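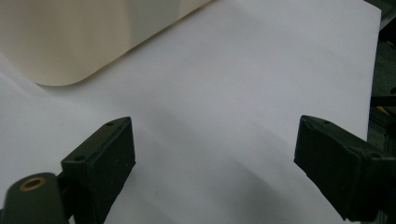 Re: [slow-readers] The Lukumay Ferry, first half

On the question of whether to skip the prologue, quoted here so it stays with the thread:

> I have now started this three times and stalled in the prologue
> each time. It is set in 2099, everyone is old, and I can't tell
> who is related to whom. Does it matter if I go straight to
> chapter one and come back? Also, is anyone else reading the
> Skidero e-book? Mine has no chapter breaks after chapter 6 and
> I can't work out where we are meant to stop.

I would skip it. I read it in order the first time and took in very little. The people in it are the children and grandchildren of the people in the main story, and you can't care who got the house until you have seen the house. I went back to it when I reached the middle of the book and it took me ten minutes.

The one thing you do need from it is that the ferry has stopped running. The first chapters treat the ferry as something that will always be there, and they read a bit flat if you don't know.

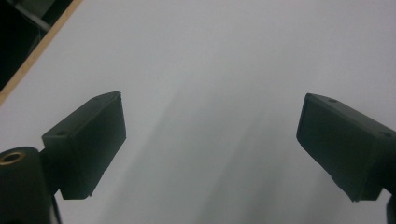 As for where to stop, the book has 30 chapters and we agreed on the first half, so chapter fifteen. That ends with the two sisters on the quay at Tresta and the older one refusing to get on the boat. If you come to the long letter about the schoolhouse, you have gone too far. I have the Verkel paperback, so I can't help with the e-book, but searching for "quay" should get you near the place.
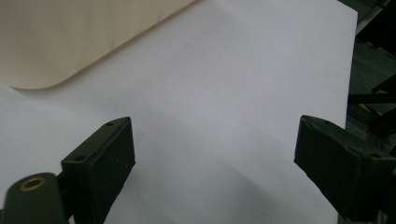
White paper, beige at upper left

My own view so far is mixed. The Tresta chapters are very good. The mother is the best thing in the book, and the scene where she counts out the fares and puts one coin back is worth the slow start. I believed in the shop and in the quarrel over the shop.

I am less sure about the surveyor. He turns up, has 60 pages more or less to himself, and then leaves without anything being different. I kept waiting for the sisters to come back in. It may be that he matters later — please don't tell me if you have finished — but I was tempted to skim and in places I did.

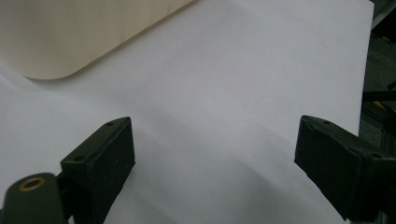
I also found the dialogue hard to follow with no quotation marks. It settles down once you know the voices, though in the big family dinner I had to go back twice to see who had said the thing about the loan. Reading it aloud helped.

Two questions for anyone who has got to chapter fifteen. Did you take it that the younger sister already knew about the sale? And is the man on the ferry in chapter four the same one who comes to mend the roof? I think he is, but the coat is a different colour.

I'm happy to put the second half back to the end of September if people need longer.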